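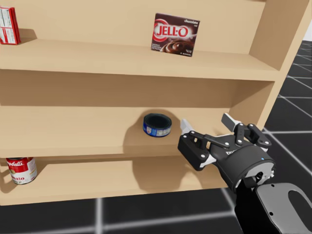
Pre-Purchase Safety Checklist: Shelf-Picking Arm and Gripper

2 min read | 8 shares | 7 comments

Filled in by Yuzuki Tanabe, October 18, 2019. Comments under each item. Quotes in hand: Nellero and Rellia.

1. Reach to all shelf boards - OK in simulation
The upper board with the pudding box worried me in July, but the layout has plenty of room now. Love how fast we can try this before spending a dime!

2. Finger opening vs. our widest item - OPEN
Tuna can is the one to settle. It's short and squat, so the fingers have to come in low over the board. Ask both vendors for opening width in writing.

3. Clearance between gripper and shelf edge - OPEN
Run it again with the fingers open all the way, every board, left side too (the soup can sits low). Zlatko wants the side panel checked as well, and he's right.

4. Emergency stop within reach of the operator - NOT QUOTED
Nellero lists it as an extra, $192 each. We need two. Put it in the base budget, please, not under accessories.

5. Floor guarding and marked walkway - PARTIAL
Tape is cheap. The fence panels are $600 from Tsolakis and worth every cent - I'd order them with the arm so we aren't waiting.

6. Spare fingertip pads - ADD
Get a set up front. Rellia includes one, Nellero doesn't.

7. Status light visible from the aisle - OPEN
There's a small blue one on the wrist. Really handy up close! Need to know what each color means and whether Ereo can wire a bigger one to the post.

8. Training hours for operators - OPEN
Waiting on Zlatko Grgić for the headcount.

Sign-off: held until items 2, 3 and 4 are closed.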